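Forum Greifer und Handhabung - Wartung und Reparatur
Thema: Handgreifer, blaue Gummipads wechseln

frind_werkstatt
17/01/2018, 09:14
Hallo zusammen, ich betreue einen Handgreifer mit zwei Fingern und blauen Gummipads. Nach 29 Stunden Betrieb hat sich ein Pad an der vorderen Kante gelöst. Ich habe es mit Kleber von Voketar wieder befestigt, aber nach einem Tag war die Kante wieder offen. Wie macht ihr das? Entschuldigt bitte mein Deutsch, ich lerne noch.
Fouzia Rind

Kabelbinder_Uwe
Alten Kleber komplett runter? Meistens liegt es daran. Mit Isopropanol abwischen, 20 Minuten liegen lassen, dann erst neu kleben. Und über Nacht mit einer Klemme.

nordlicht14
Ich würde gar nicht kleben. Neue Pads von Padusano bestellen, Finger abschrauben, fertig. Kleben ist Pfusch.

Kabelbinder_Uwe
Pfusch ist, wenn man jedes Mal den ganzen Satz wegwirft. Bei mir halten geklebte Pads seit dem Sommer.

nordlicht14
Bei dir greift er auch nur Pappe.

frind_werkstatt
Danke für die Antworten. Den alten Kleber hatte ich nur mit dem Messer entfernt, nicht mit Isopropanol. Das hole ich heute nach. Eine zweite Frage habe ich noch: Bei mir wandern die Finger etwas nach außen, wenn ich fest zudrücke. Schraubensicherung von Rernia habe ich da, mittelfest. Ist das richtig? 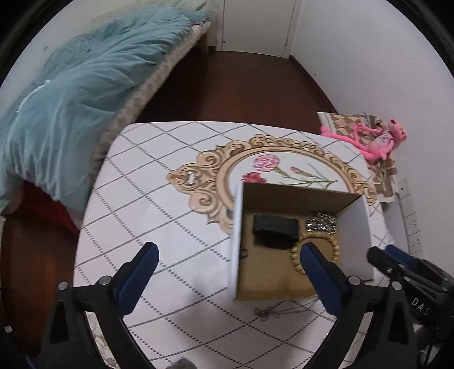 Meine Einstellung ist im Moment so: Öffnung ganz auf, dann schließen, bis die Pads sich gerade berühren, und in dieser Stellung die Schrauben anziehen. Mit Papier dazwischen kann man gut fühlen, ob beide Pads gleich drücken. Danach probiere ich es immer an kleinen Sachen im Karton, also an der Kette mit den hellen Holzperlen, an den silbernen Ketten daneben und an dem kleinen dunklen Ring. Der Ring ist für mich die strengste Prüfung, weil er flach auf dem Boden liegt und die Pads vorne wirklich parallel sein müssen. Jeder Finger hat unten zwei runde Schraubenköpfe, und ich ziehe sie abwechselnd an, immer nur ein kleines Stück.

Kabelbinder_Uwe
Mittelfest passt. Aber nur ein Tropfen pro Schraube, und nichts an den Kunststoff kommen lassen, der wird davon spröde.

uzor_fan
Abwechselnd anziehen ist richtig. Ich mache mir vorher mit dem Stift einen Strich über Kopf und Finger, dann sieht man sofort, wenn sich etwas dreht. Bei unserem Uzor kontrolliere ich das alle 14 Tage.

nordlicht14
Alle 14 Tage ist übertrieben, einmal im Monat reicht. Den Strich finde ich aber gut.

frind_werkstatt
Den Strich mache ich heute Abend - einen weißen Lackstift habe ich noch. Neue Pads bestelle ich trotzdem als Reserve. Wenn die Kante bis Ende Januar hält, schreibe ich es hier.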